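Sorting parts with two arms: what we did for our group project

I joined this project in January thinking the hard bit would be the model. Most of my time has gone on collecting demonstrations instead, and I've got quite fond of it (my shoulders less so).

Our task is simple to say. There are four yellow bins with boards and wiring in them and a tray in the middle, and the arms have to pick out a part and put it on the tray. Kaiwen Ye and I took turns driving the arms by hand while everything got recorded, and the learning system is supposed to pick up the knack from us. We called the whole thing Notora, which was Kaiwen's idea.
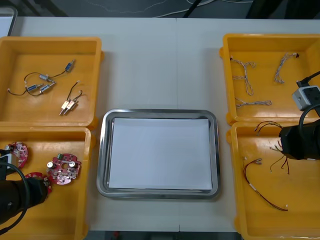
We split the work into sessions by part. Wires were awful at first! They tangle, they spring back, and a grab that looks fine from above can come up with nothing. I started leaving my failed grabs in the recordings as long as I recovered from them, and marking the ones where I gave up.

The red boards were easier to find but harder to hold. You can't just close the fingers anywhere — there are capacitors and connectors all over the place, and I didn't want us teaching it to squeeze those. I settled on coming in at the edge, slowly, and checking the wrist view before I closed.
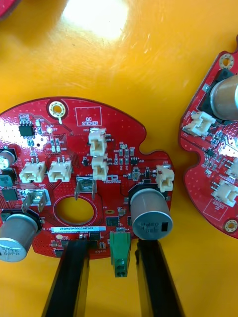 Wojciech Pawłowska thought I was being too careful. If every demo comes in at the same angle, he wrote on our draft, the model will only know that angle, and it'll be stuck the first time a board lies differently. He wanted messier starts and more of them.

I grumbled, then did it. We shuffled the boards between goes and swapped drivers more often. By the end we had 1,083 demonstrations, and almost 400 of them were boards. Kaiwen's are much quicker than mine, so I'd like to train on each of us separately and compare.

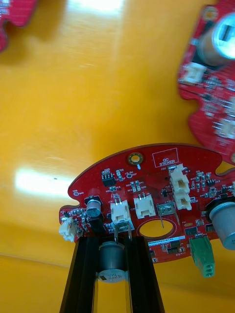 Flarkport Student Robotics Club — Project Reports

Still to do: label the give-ups properly, and rewatch the wrist recordings for glare, as the shiny yellow surface bothers me. Lewis Dalgleish has offered to drive a few sessions too, so we'll have a third style in there.

2025-11-22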